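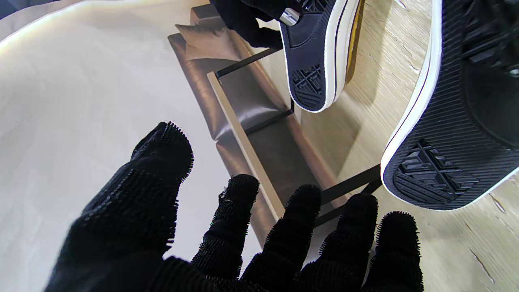
About the Mollero Robotics Club

We began one April with 4 pupils, a borrowed trolley of parts and a kettle, and we have been growing ever since - this year there are 17 of us on the register, from the youngest class right up to the leavers.

The club was started by Toshiko Kawaguchi, who teaches maths here and still opens up for us after school. Kojo Arthur looks after the programming side, and Clem Bright comes in to help with anything that needs a soldering iron (or a bit of patience, which is most things!).

Our big project at the moment is hands. We want our pair of black robotic hands to cope with the ordinary things you would find about the house, and shoes have kept us busy for most of the term. A shoe is a lovely awkward shape, stiff underneath and soft on top, and everyone has their own idea about where the fingers ought to go. Nanami Ebihara and Kanako Yoshida keep the project notebook, which has reached page 101 and is well worth a read if you are thinking of joining.

We also enter the Jondberg Cup each year, and families are very welcome to come along and cheer.

New members can join at any point in the year, and you don't need to have built anything before. Come and find us in Room 191, or leave a note for Miss Kawaguchi at the school office.

Page last updated 2021-09-12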